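Osar Sorting Tray Set
Classroom equipment for children from 3 years
Made by Volbridge

The Osar set is a sorting and counting material for nurseries, playgroups and the first school year. In the box you find three trays, a bag with small wooden pieces and a set of picture cards. The children put the pieces in the trays by size, by shape or by what is on the card. There is no one correct way to play, and the teacher can choose how difficult it becomes.

We developed the set together with Anel Tshabalala, who has worked with small children for many years and who asked us for pieces that a young hand can hold well. The first version was too smooth and the pieces slipped away from the children very often. The edges are now rounded but the sides are a little rough, and this works much better.

What is in the box

3 beech trays, which can stand one on the other
80 wooden pieces in five shapes
50 picture cards, printed on both sides
1 cotton bag with cord
1 booklet for the teacher, with games for small groups

Picture cards

The cards are in four groups: fruit, animals, clothes and things from the kitchen. With the fruit cards most teachers begin, as the children already know the names from home. You can ask for the colour, for the taste, or which fruit is longer than the other. 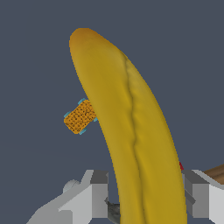
Banana, yellow with a browner tip.

The back of each card shows a number of dots, so the same card can be used later for counting. We print no words on the cards. In this way they can be used in every language, also in groups where the children speak different ones at home.

How to use it

Begin with one tray and few pieces. Let the child take them out of the bag and feel them before you say what to do. When the child is sure with one tray, add the second. The third tray is meant for children who can already sort by two things together, for example small and round.

Zanele Zulu, teacher at the Fourie nursery, wrote to us: "My group used the bag more than the trays in the first week. I let them. After that they went to the trays by themselves."

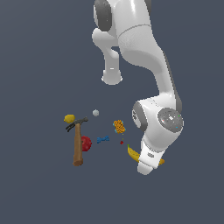 Care and safety

Clean the trays and the pieces with a damp cloth and let them dry in the air. Please do not put them in water or in the dishwasher. The bag can be washed by hand. The cards have a thin protective layer and can be wiped.
The set contains small parts and is not suitable for children under 3 years.

Ordering

Article number: 238
Single trays, extra bags and card groups can be ordered separately. The Brundeter shelf, in which all three trays fit side by side, is not included.
Schools and nurseries can pay by invoice. New stock arrives in August.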